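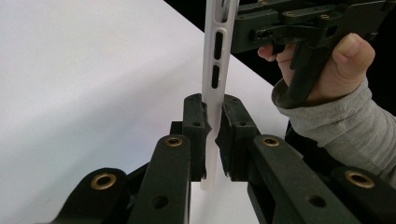 A slotted plastic strip held between one gripper and the other.

Krūmiņa Robotics Club: Handling Station Gallery

June 9, 2018

The club spent this term on one project, a pair of hand-held grippers for practicing small handling tasks. Students work the grippers by hand first, write down which moves are hard, and then use those notes when they plan what an arm should do. The project is called Olto. Vija Krūmiņa runs the club and set the task list.

There are 29 tasks on the list. They start with picking up a block and end with fitting a cover on a phone. The ones shown on this page come from the packaging group, which covers thin plastic parts, trays and cases. Students log each try on a shared sheet, and the sheet stood at 1,737 tries when this page was put together.
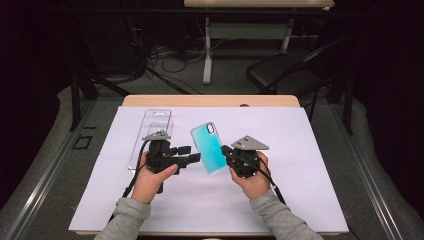 Two-handed tasks are the second half of the list, and most teams needed more practice on them than on the single-hand ones. One gripper has to hold still while the other does the work. The turquoise case is a good example, with the right gripper pinching it low along one edge and the left one waiting on the other side. A low grip leaves most of the back clear. It also lets the part tip if the student squeezes off center, so teams were asked to try a few grip points and note the one they liked best.

Between tries, parts go back to a start position. Teams can choose their own layout as long as they draw it on the sheet before they begin. Two teams changed layouts halfway through and had to start their count again. 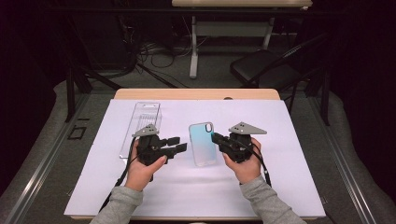
Flat parts got their own page in the notes. A thin part lying on the board gives the fingers very little to close on, and students tried sliding, tilting and pressing down on one side. Tilting was the most popular. A full run of the packaging group takes a team about 300 tries, split among 5 students.

The next step is to move the notes into Vomo, the club's planning program, and to compare grip points between teams. Results will be posted on the Nerkomport page before the end of the month.
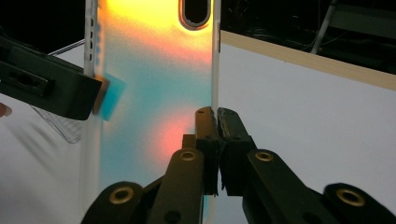

Frosted case held upright by its lower right edge.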